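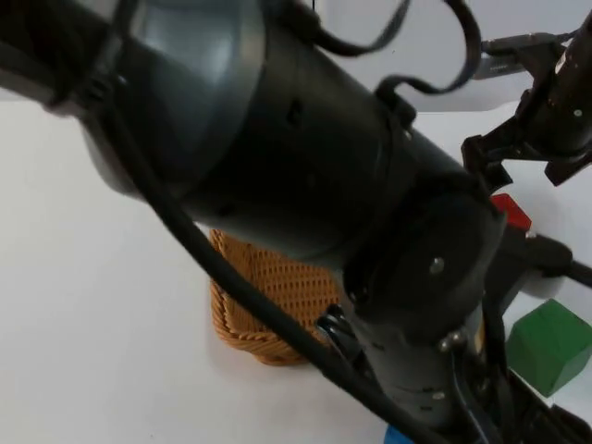
The listing went up at 02:14 under the heading "Kocsis members, full set, price on request". It contained a sample of ten rows. The analyst on the night desk at Pokera copied the rows into a blank file, closed the browser and opened a ticket.

Kocsis was a loyalty scheme run for a chain of garden shops in Plelau. It held names, postal addresses, dates of birth and a points balance. The sample had all four fields, in the same order as the export tool produced them, with the same spelling mistake in the third column heading. The analyst noted the mistake in the ticket and graded the sample as likely genuine.

The contract allowed Pokera to ask the seller for further proof but not to pay. The analyst used an account that had been kept for this purpose since January, with a dull posting history and a poor reputation score. The message was one line long. The reply came after eleven minutes and gave a price of 900, currency not stated, and an offer to look up any single member free of charge.

The analyst considered which member to ask for. The client had supplied a list of test records, 177 of them, planted in the database over several years and belonging to no living person. Each had a different made-up address. If one came back, its creation date would show the earliest point at which the copy could have been taken.

The first test record came back complete. The second came back complete. The third, which had been created in the spring, was not found.

That left a window of 3 weeks. The analyst pulled the access logs for those weeks and sorted them by size of transfer. Most of the large ones were the nightly backup, which went to a storage firm called Florkerier and always began at the same minute. One began four minutes late. It had the right account, the right key and the right destination, and it was followed by a second transfer of the same length to an address outside the range on the approved list.

The account belonged to the backup service and had no person attached to it. The key had been issued when the scheme was set up and never changed. It was stored in a settings file, and the settings file had been sent as an attachment to a shared support mailbox, where it could be read by anyone with the mailbox password. The analyst found the message by searching for the first six characters of the key. It had been opened 41 times.

At 05:30 the report was in draft. It gave the window, the late transfer, the outside address and the age of the key. Under "Recommended action" the analyst wrote that the key should be withdrawn at once, and then checked whether it had been. It was still valid. The nightly backup had used it at the usual time, and something else had used it after that - a short session, nine seconds, no data moved.

The analyst added a line to the report and rang the client's emergency number. A recorded voice said that the office opened at eight. The analyst left the ticket reference, spelt it out twice, and rang again.

On the forum the seller had sent another message. It asked whether there were any more names to look up, and it listed the three already requested, with a note beside each giving the date on which it had been planted. The third had a date as well.

The analyst read the dates against the client's list. They matched. The list had never been part of the database. It had been sent to Pokera under a separate cover, in one copy, and was held in a folder that only the night desk could open.

The analyst unplugged the network cable and began to write the rest of the report by hand.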